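Two arms, one bowl

December 2025

The second arm was supposed to make things easier. I had been running one arm since spring, and most of what I wanted it to do ended with an object sliding slowly across the table while the gripper followed along behind it like a toddler after a cat. A second hand to hold things still seemed like the obvious fix. So I spent the tool budget for the year, plus a piece of next year's, and now I have two arms that can push an object back and forth between them.

The project is called Woklow. The name came from a typo in a folder and by the time I noticed, four scripts depended on it.

I do all this at the Benkirane workshop, where I rent a bench and a shelf by the month. Bench is the official word. It's a table, a good solid one, and the rule is that you can clamp anything you like to it but you can't drill it. I have read that rule many times, usually while holding a drill. Everything ended up on clamps and plates, which meant that for the first couple of weeks the arms crept. You'd calibrate, run a few motions, go get coffee, and come back to find the whole coordinate system had wandered off a little to the left. Fixing it took rubber shelf liner and more torque than I felt good about. I also drew a pencil line next to each plate, and I check the lines before every session the way other people check the stove.

Then there was the power supply. I'd bought one from Plullness that claimed to handle both arms, and it did, as long as the arms took turns. The moment they both accelerated, the voltage sagged and one of them gave up with a polite little fault code. I spent an evening blaming my code for this. I rewrote the trajectory planner. The new planner is better, I'll give myself that, and it faulted in precisely the same place. A second supply fixed it in the time it takes to plug in a second supply.

Cables were next. Arms move, cables don't like it, and a cable that is perfectly fine in the rest position will find the one pose where it wraps around a wrist and pulls. I now have 22 zip ties in service, and I've cut off at least that many again because I always cinch them down before I remember the cable has to go somewhere when the elbow folds.

With all that settled, I could finally start on the task, and the task is a bowl. Pick it up with one arm, pass it to the other, set it down the right way up. I chose it because it sounded easy to explain to people who wander over and ask what I'm doing. It is easy to explain. It's been a month.

The trouble with a bowl is that there's nowhere good to hold it. From above you get the rim, and if you come in a little off-center you get the rim of a bowl that is now rolling. From the side you get a curved wall that pushes the fingers apart. My first grasp routine was 102 lines long and worked best when the bowl wasn't there. I tried foam on the fingertips, then thin rubber, then the palm side of a kitchen glove. The glove won by a mile and also smelled like a kitchen glove, so I went back to the thin rubber and told myself it was close.

I keep a log of every attempt. There are 176 in it so far, each with a note, and the notes get shorter as you scroll down. The early ones are full paragraphs with theories about friction. Somewhere past the middle they turn into "no," "no," "almost," and one that just says "why."

Where I've landed is a two-stage approach. The left arm goes for the rim low and from the side, and the right arm waits up high until the left one reports it has something. The waiting took the most work. My first version had both arms going in together, very confident, and meeting in the middle. They're not fast enough to hurt each other, but the sound is expensive.

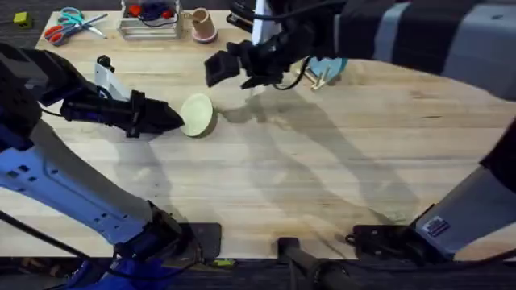
Left arm at the bowl, right arm up top. The scissors stay at the back.

The lighting is my current suspect. The overhead lamp throws the arms' shadows right onto the tabletop, and my bowl finder, which I trained over a long weekend on pictures taken in nice even daylight, sometimes thinks a shadow is a bowl. It is very sure of itself about this, too. I've seen it report a bowl with nearly perfect confidence on a bare patch of wood. I could retrain it with shadows in the pictures, or I could buy a softer lamp. The Ikberg clip-on that everybody at the shop uses is cheap and ugly and would probably do the job, so naturally I've been looking into retraining.

I also want to slow down the release. Right now the gripper opens all at once, and anything balanced on an edge goes wherever it was planning to go. Opening it over seven small steps with a pause between them looked silly on paper, but in a dry run with no bowl it was very graceful. Most of my best results are in dry runs with no bowl.

The grasp code will go up once I've taken the comments out, or at least the ones addressed to the bowl. If you've got a two-arm setup of your own and a fingertip material that grips glazed or slick surfaces without the glove smell, please leave a note below – I have half a drawer of rubber samples and room for more.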